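Satevik Tabletop Drinks

A list of drink containers and the other small things that share a table with them, with notes on each one. Put together by Pankaj Dhillon and Aarti Bhatt. First release, July 2019.

What is in it

The set covers cans, bottles, cartons, mugs and glasses as they stand on kitchen and living room tables. There are 400 entries in the main table, one per container, and 3000 photos that the entries point to. A container can show up in many photos, and a photo can hold several containers. Anything else on the table gets a short entry in a second table called neighbors.

We wanted ordinary tables in use. Keys, chargers, packets, small electronics and half-finished drinks were left where they were. If you need plain backgrounds and one item per photo, this set will not help you much.

Folder layout

containers.csv: the main table
neighbors.csv: everything on the table that isn't a drink container
surfaces.csv: one row per table
photos: all photos, in subfolders by surface
notes.txt: free text from both of us, unsorted
CHANGES.txt: edits since the first release

All tables are comma separated, UTF-8, with one header row. Empty means we didn't know. A dash means the field does not apply, so a mug has a dash under lid_state.

Fields in containers.csv

id: letters and a number, never reused
type: can, bottle, carton, mug, glass, other
material: aluminum, steel, clear plastic, colored plastic, glass, ceramic, card, unknown
main_color: the color that covers the most area, one word
lid_state: closed, open, missing, unclear
fill: full, part, empty, unclear
print_read: any text we could read, typed as it appears
print_partial: yes if the text runs out of sight or can't be finished
surface_id: matches surfaces.csv
view: top, high, side, low
comment: anything else

About lid_state for cans. A can is closed when the tab lies flat and the panel under it has not been pushed in. A tab that has been bent up and folded back over an open mouth counts as open. If the glare on the lid is too strong to tell, use unclear. Silver lids wash out a lot from the top view and we did not try to fix the exposure in any of the photos.

About fill. For clear bottles, go by the water line. For cans and cartons the field is unclear in nearly every row, and that is correct. Please don't send us corrections that guess from the lid.

About print_read. Type only what is there. If a can shows ONLY and then a few letters that curve away around the neck, the entry is ONLY and print_partial is yes. We don't complete names from memory, even when we are sure of the brand. Capitals are kept. Line breaks become a single space. Small print that can't be read is skipped, with no placeholder.

Fields in neighbors.csv

id, photo, kind, main_color, distance, comment

Distance is touching, near or far. Near means you could cover the gap with a hand. We know this is loose. Aarti filled in most of this column and was stricter than Pankaj, so compare rows from the same person if you use it. The initials are at the start of each comment.

Fields in surfaces.csv

id, wood_or_other, finish, shade, edge, marks

Most surfaces are wood. Shade is light, medium or dark. Edge is square, rounded or unclear. Marks is for knots, rings, scratches and burns. Pale wood reflects in shiny cans as a warm orange or brown patch, and we have had people report this as a label color. It isn't. If the color is only in the reflection, leave it out of main_color.

How the entries were made

One of us filled in a row and the other read it against the photo. Where we disagreed and could not settle it, the field was set to unclear. That happened in 73 rows, mostly over fill and material. The first 100 rows were done in April, before we had settled the field list, and were later gone over again from scratch. You may still find longer comments in those.

The starting template for the surface fields came from the Gokel furniture list, cut down a good deal. Śliwiński sent the script that checks for repeated ids. It lives in the tools folder and needs nothing beyond a standard Python install.

Known problems

Cans are over-represented. We drink a lot of cans.

Cartons are thin on variety and nearly all of them are white.

Bottles are often cropped at the top, so lid_state is empty for many of them. The label and the base are usually in view, and type and material can be trusted.

Black objects near the bottom of a photo are hard to separate from shadow. Check the comment before relying on main_color in those rows.

Several ids skip numbers. Those rows were repeats and were removed.

Using it

Use it for sorting, labeling practice, teaching, or comparing how people describe everyday things. Bumach used an early copy to test a shelf labeling form, and their changes to the type list are in this release. Product names on labels belong to their owners and appear here only as printed on the items.

If you add rows, keep the column order, start your ids with a letter we haven't used, and put your initials in the comment. Send one file per surface. Mixed files take us a long time to sort out.

Sample entries

type can, material aluminum, main_color silver, lid_state closed, fill unclear, print_read ONLY, print_partial yes, view high

type bottle, material clear plastic, main_color clear, lid_state empty, fill part, print_read TESCO ASHBECK ENGLISH, print_partial yes, view high

surface: wood, finish unknown, shade light, edge rounded, marks small dark knot
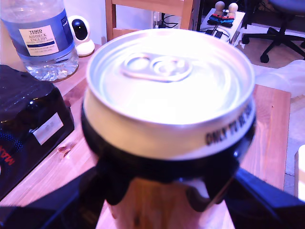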